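Chapter 5
Setting Up and Caring for a Countertop Cell

After studying this chapter, you should be able to:
Prepare a countertop work area for a single-arm cell
Inspect, clean and refit a pair of gripper fingers
Check that the wrist camera and the arm agree on the position of a point
Keep a cell log that another technician can follow

Key terms
cell, finger pad, home pose, mount, reference point, wrist camera, work envelope

5.1 The Cell in This Chapter

Earlier chapters treated the arm, the controller and the gripper as separate subjects. In daily work they are seldom met that way. A technician is assigned a cell, and the cell includes the surface under the arm, the objects left on that surface, the cables, the lighting and the written record of everything done to the equipment.

The cell used throughout this chapter is Cell 3 at the Garville training center. It consists of one Viluteo arm, a two-finger gripper, a small wrist camera and a fixed length of kitchen counter. The cell is used to teach the handling of bowls, basins and other household items. Programs are loaded and run from a Plungate controller. Students who train on other equipment will find that menu names and fastener sizes differ, but the order of work is the same.

A kitchen counter makes different demands on a technician than a machine bench does. It has no tapped holes and no fence to locate a part against. Its surface may be patterned, which affects how easily the camera picks out small objects. It also gets wet. Water left on the counter can change how an object slides, and it can be carried by the fingers back toward the mount.

5.2 Before Power Is Applied

The opening check is carried out with the arm in its home pose and the controller off. Begin with the counter. Wipe it from the wall toward the front edge with a damp cloth, then with a dry one. Look across the surface from a low angle. A dark area that remains after drying should be recorded as a stain so that the next technician does not spend time on it. A dark area that returns during the shift should be reported as a possible leak.

Next, move any items that are not in use to the back corner on the left, outside the path of the fingers. Items may stay on the counter during finger setup provided that the center is clear and the arm is not asked to reach over them. Tall or filled containers are removed altogether.

Follow the cable from the wrist to the base of the arm by hand. Feel for flat spots and loose clips. The cable should have enough slack for the wrist to make its full turn, and no loop of it should hang below the gripper.

5.3 Fingers and Mount

The fingers are the part of the cell that wears fastest. Those fitted to Cell 3 are black, with a crosshatched surface and a long slot in each. Crumbs and dried soap settle in the texture and reduce grip well before any wear can be seen. Brush the surface along both directions of the pattern, using a dry nylon brush. Clear the slots with a wooden pick. Metal tools are not to be used on the fingers at any time.

Inspect each tip under a hand lamp. Small nicks are acceptable and are entered in the log. A crack of any length means that both fingers are replaced. Fingers are always changed as a pair - a new finger working against a worn one will close off center and push the object sideways.

To refit the fingers, seat each one fully in the mount before tightening either. Tighten by turns, left and then right, until both are snug, and finish with the torque driver. Compare the markings on the two fingers with the entry in the log to confirm that the correct pair has been fitted. The pair now in service is entered as set 49.

5.4 The Open-Position Check

With the fingers refitted, restore power and run program 1429, which brings the wrist to a low position over the middle of the counter and opens the gripper to its full width. Stand clear until the program reports that it has ended. Then open the live view from the wrist camera on the controller screen.

Both fingers should enter from the bottom of the view, one to each side, with bare counter between them. Nothing is gripped during this check. The wall behind the counter should be in view as well, as its lower line is used as a reference in Section 5.5. Save one still from the live view and attach it to the log entry.
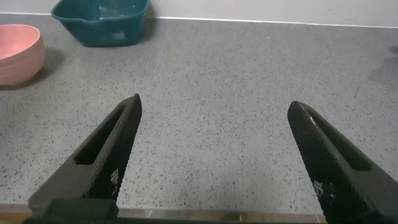 The check is repeated at the start of each shift and after any contact between the gripper and the counter, however light. If either finger has shifted since the last entry, stop the program, return the arm to its home pose and repeat the refitting steps in Section 5.3 before going on to camera alignment.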